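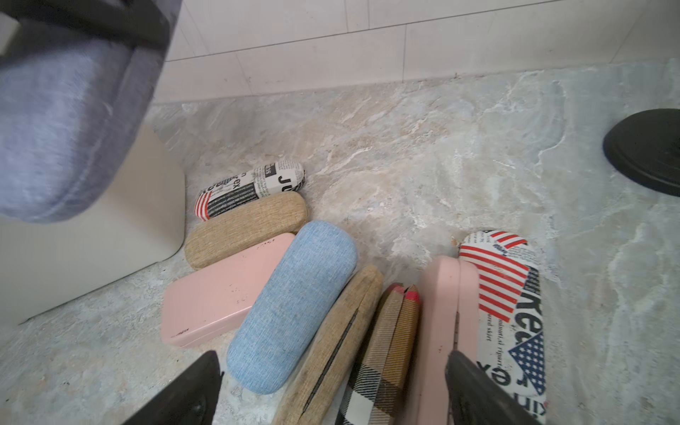
Otakar Halás was told by his mother that a kitchen needs one good knife, one big pot and somewhere to sit down and complain. He has passed this on to Wisa, along with a request that we stop selling him things shaped like avocados.

We have listened. From April, Wisa is cutting its kitchenware range from 1,000 lines to 268, and the avocado slicer is among the departed. So are the egg cuber, the banana case (both sizes) and a herb stripper which our own buyers had been using to hold the office door open.

The shorter range, called Restunach, went through five months of home testing with 500 households. They were asked to put anything they hadn't touched in a fortnight into a box and post it back to us. The boxes were heavy. One came with a note reading "sorry", another with a melon baller still in its packaging and a parking ticket we have since returned.

"I bought most of these products for the company in the first place, so it has been a humbling spring," said Bukola Tijani, head of range at Wisa. "I stand by the garlic press. I will not be taking questions on the pineapple corer."

What remains is mostly pans, knives, boards, bowls and wooden spoons, plus a tin opener that opens tins. Spare handles and lids will be sold separately through Paveo and in all Hendricks shops, and prices stay where they were last year.

Customers who miss a discontinued item can write to Nkechi Nnaji in customer care, who has kept a small stock back. She reports that requests so far are for the egg cuber, and that all of them are from the same address.

Restunach goes on sale at 9am on launch day, in shops and online. Samples and a full list of the departed are available from the Wisa press office; please ask for Ayodele Fashola.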